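Maintenance thread for the two-arm cell at Hurncombe. Mostly notes for whoever does the next service, posted publicly as a few people running similar benches asked for the order of work. 1/

Power off at the wall and leave it off until the mounting plates are done. The arms have no brakes. Support each one at the elbow before you cut the supply or it will drop on the tabletop. We have a chip in the surface from the January service. 2/

Base plates first. Both arms bolt to the front rail through a black plate. T-nuts in extrusion creep under a reversing load, and the left arm does most of the fast reversals. Mark each bolt head with a paint pen after torquing. If the line has moved at the next check, replace the T-nut. Retightening only buys a few weeks. 3/

This time 2 bolts on the left plate had moved. None on the right. 4/

Cables next. Each arm has a cable running down the outside from the wrist. The loop at the wrist needs enough slack for full roll in both directions, and no more. Too long and it snags on whatever is standing on the table. Work the joint by hand to both stops and watch the connector. If the connector moves, re-clip. 5/

Found one clip cracked on the left arm. Replaced it with the Wandeck pattern, a wider jaw and easier to open with gloves on. 6/

Wrist cameras. Wipe the lens face, check the bracket for play, then re-run the hand-eye calibration even if nothing seems loose. A bracket can shift by less than you can feel and still put the grasp point off to one side. Ours failed the first calibration run and passed the second after I reseated the right bracket. 7/

Grippers. Jaw faces cleaned with isopropyl, pads checked for glazing. Open and close each one 700 times unloaded with the current logged. A healthy one gives a flat trace. The right gripper had a small step near fully closed, which went away once the slide was cleaned and regreased. 8/

Then back to the garden tool task for the acceptance run. Same layout as Løken use on their bench, so the numbers can be compared. 9/ 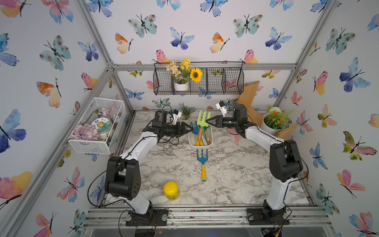 Both grippers at the tray, tools loaded. Blue rake on the table in front.

Wooden handles are the awkward ones on this set. The grip force that suits a plastic handle lets them turn in the jaws. We raised the closing current by 3 steps for the whole task. Per-object settings would be better and are on the list. 10/

Electronics bay under the front rail: blow out the dust, check the small wiring on top of the rail for chafing, reseat the connectors. Do this last. Bolt work on the plates drops swarf straight into it. 11/

Open items. The spare wrist bracket is still on order from Badville. The calibration script does not write its residuals to the log, so at present they get copied by hand. 12/

Next check after 2 weeks of running. Will add the bolt marks to this thread then. 13/13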